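Jerngate large grey building plate and Carside mixed brick tub – review

Posted November 2024

I bought these two together from Celau, who sell new and second-hand building toys out of one warehouse and put both kinds in the same basket. The plate is Jerngate's largest. The tub is the Carside mixed one, 561 pieces, bricks and flat plates in together. I already own a fair amount of LEGO, including one of their big grey baseplates, so most of what follows is a comparison with that.

Delivery took four days. The plate came flat between two sheets of card, with no bend in it and no chewed corners. My last one, from a different shop, had been posted in a padded bag and never lay flat again. The tub had a split in the lid but nothing had come out. I wrote to Celau about the lid and they sent another without asking for a photo.

The plate first. It is a light grey, slightly warmer than the LEGO grey, and if you lay the two edge to edge you will see the join. Under bricks you won't. The studs are even all the way across and I found no bad ones. Bricks go on with a firm push and come off with a bit more effort than I am used to, mostly the small ones. A 2x2 in the middle of the plate is hard to get hold of once it has neighbours. I use a brick separator for those.

It is thin, like all of these plates. You cannot pick it up by one corner with anything built on it. I slide a tray underneath. If you want something you can carry from room to room, the Pîrvu board is twice as thick and does not flex, but it costs a good deal more and only comes in green.

On a polished table the plate slides. I noticed this straight away on our dining table, where pressing down on one edge pushes the whole thing along. Four dots of reusable putty under the corners stopped it. A rubber mat would do as well. On carpet it is no good at all, as the middle gives when you press and the bricks only go on halfway.

Now the tub. 561 pieces sounds a lot, but 90 of them are single-stud bits that end up at the bottom and stay there. The useful part is the 2x2 and 2x4 bricks and the flat plates. Colours are decent: red, a good dark blue, lime green, light blue, a beige and a tan that are closer to each other than they should be. In evening light I mix those two up every time. There is no black and only a very small amount of white, so plan your roofs and windows with that in mind.

Fit with LEGO is good in the bricks. The flat plates are less consistent. Most are fine, but the long ones grip too tightly at one end, and I have bent a fingernail back getting them off. I have put those aside for bases, where they can stay put.

The way I work is to leave the big plate clear and lay out what I need beside it on the table, small bricks in one patch and flat plates in another. It takes a few minutes at the start and saves a lot of rummaging. With the plate turned corner-on I can reach all of it without leaning over what is already built.
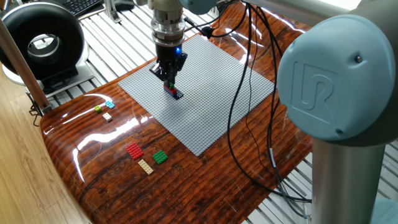
I also start with a small stack somewhere on the plate and build outwards from it, and for this the Jerngate held up well. The first few bricks did not shift when I pressed others in next to them. I built a low house with a garden wall, left it up for two weeks, then took it all apart. The studs looked the same afterwards and still gripped as they had on the first day.

Cleaning is easy. Lukewarm water, washing-up liquid and an old toothbrush between the studs, then stand it on its edge to dry. Don't put it in the dishwasher. I did that with an older plate in July and it came out curved.

One complaint about the tub itself. The handle is thin and clips into two slots, and it pops out when the tub is full. Carry it from underneath. The label says it will hold 1000 pieces, which may be true of the small ones.

Price at the time I ordered was 40 pounds for the two with postage included. For the plate alone I would pay a bit over a third of that and be content. The tub is fair value if you already have bricks and want to fill out the colours. As a first set for a child I would look elsewhere, as it has no wheels, doors or windows and no instructions of any kind.

Plate: four out of five. Tub: three out of five.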